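Capítulo 4. Ordenar los bloques: el recipiente y la mesa

2024-05-08
Por Leidy Zapata

En el capítulo anterior hemos hablado de los juguetes blandos, que se guardan fácilmente porque aceptan casi cualquier forma. Los bloques de construcción son otro caso. Son rígidos, tienen salientes redondos en una cara y, cuando se meten sin cuidado en una caja, dejan entre ellos mucho espacio vacío.

Este capítulo trata de una tarea pequeña que se repite cada día en una sala infantil: pasar las piezas de la mesa a su recipiente. Al final del capítulo, el lector sabrá elegir un recipiente según el tamaño de las piezas, separar por color y preparar una mesa para que los niños puedan terminar la tarea solos.

4.1 Primero, mirar la mesa

Antes de tocar una pieza conviene mirar cómo está repartido el material. Carol Whitlock, que me enseñó este oficio en el centro Brakau, pedía siempre diez segundos de silencio delante de la mesa. Al principio me pareció una costumbre extraña. Después comprendí que en este tiempo uno decide por qué color empezar y qué recipiente queda más cerca de la mano.

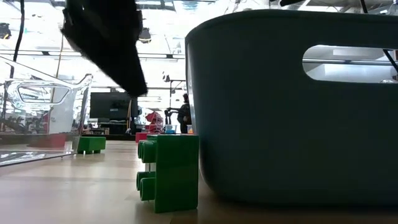
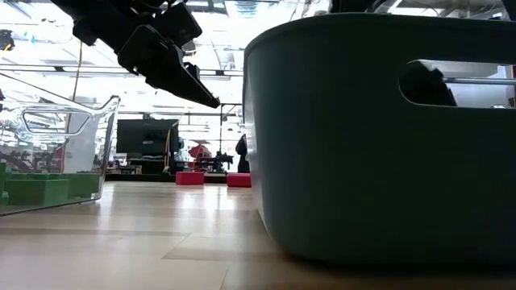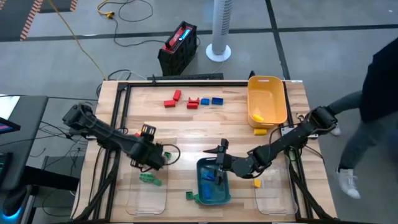 Un recipiente transparente tiene la ventaja de que el niño reconoce el contenido desde fuera y no necesita vaciarlo para buscar. El recipiente opaco da un aspecto más tranquilo a la estantería, pero pide una etiqueta o un dibujo. La bandeja baja sirve para el trabajo del momento. No es buena para guardar, pues las piezas salen con cualquier golpe.

El asa merece también atención. Una abertura alargada en la pared permite levantar la caja con los dedos, pero si la caja se llena hasta esa altura, las piezas pequeñas escapan por ella. Por este motivo recomendamos dejar libres los últimos 10 centímetros en los recipientes altos.

4.2 Separar por color o por forma

Con niños menores es preferible el color. La forma exige más: un arco y un ladrillo rojos parecen iguales a quien solamente busca el rojo. En el ejercicio 30 volveremos sobre esta dificultad con el juego de bloques Jeris.

Editorial Catterall. Contacto: Wisteo, apartado 697. Todos los derechos reservados. Volver arriba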